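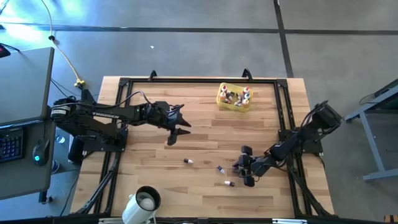 Minutes of the Spring Meeting
Sundberg Eel Monitoring Group
April

Chair: Theda Frerichs
Apologies were received from the Girell harbor office.

1. Minutes of the previous meeting
The minutes were approved with one correction: under item 4, "lower weir" should read "upper weir."

2. Tagging program
The Chair reported that 178 American eels were fitted with acoustic tags during the fall season. Of these, 90 have been detected at the estuary receivers. The receiver at Irkivora Point recorded no data for five weeks owing to a failed battery, and detections from that stretch of river should be treated as a minimum. The group agreed that the gap must be stated in any published table.

A member asked whether untagged silver eels could be estimated from trap counts. The Chair replied that the traps were lifted during high water, when most eels are moving, and that she would not support an estimate on the present data.

3. Elver passage at the Girell dam
The group discussed the request for a second eel ramp on the east bank. The existing ramp passes young eels well at low flow -- the upper section, however, dries out when the gates are closed. It was moved and seconded that the group write to the dam operator in support of the second ramp and ask for a steady water supply to the first. Carried, with one abstention.

4. Budget
The sum of $3000 was approved for replacement batteries and mooring line. The purchase of two further receivers was deferred to the next meeting, pending a written quote.

5. Data sharing
A request from the Irkivora field station for the raw detection files was granted, subject to the usual terms. Tag numbers will be released; exact trap locations will be withheld on account of poaching.

6. Other business
Members holding waders or hand nets are asked to return them to the Sundberg boathouse before the elver run. The revised safety sheet for night work was adopted without discussion.

The meeting adjourned at 8:40 p.m.

Action items
T. Frerichs: letter to the dam operator; quote for receivers.
Field crew: battery change at Irkivora Point.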